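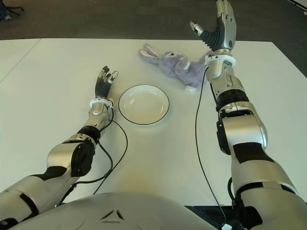
So the two-armed build is finally at the stage where I get to play with it instead of just ordering parts for it! Those of you who've been reading since the first torso post know how long I've waited for that. Carola Albers did most of the wiring with me over at the Dunleavy workshop, and Booker lent us his bench space for way longer than he'd agreed to (sorry, Booker).

October has been all about soft stuff. Hard things like cups are kind of boring once you've got the finger positions right, but plush squishes and flops all over the place, and the hands need to close on it from both sides without one arm dragging it away from the other. I wrote 25 different grip settings for that and hated most of them. The fingers on the left hand want a slower close than the right, and I still can't find where in the code that's coming from.
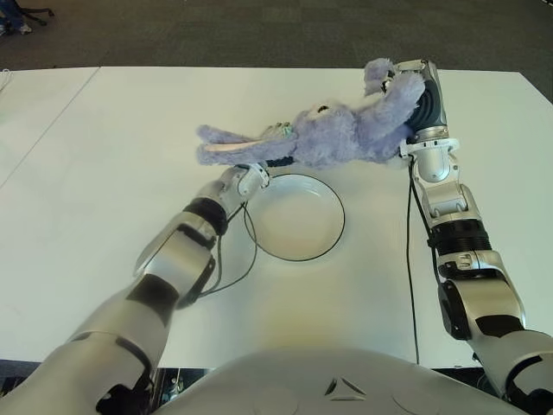 Both hands on the bunny, with the plate in front.

Next job is the wrist cables. They hang down over the table and I'd love to get them tucked along the forearms before I try any bigger moves. Carola wants clips, I want a sleeve (I've already got 20 feet of the stuff sitting in a drawer, so guess who's winning). After that I'm going back to the elbow limits, which I set in a hurry one night at 11 and haven't looked at since. If anyone has a decent way of doing soft stops, leave me a comment!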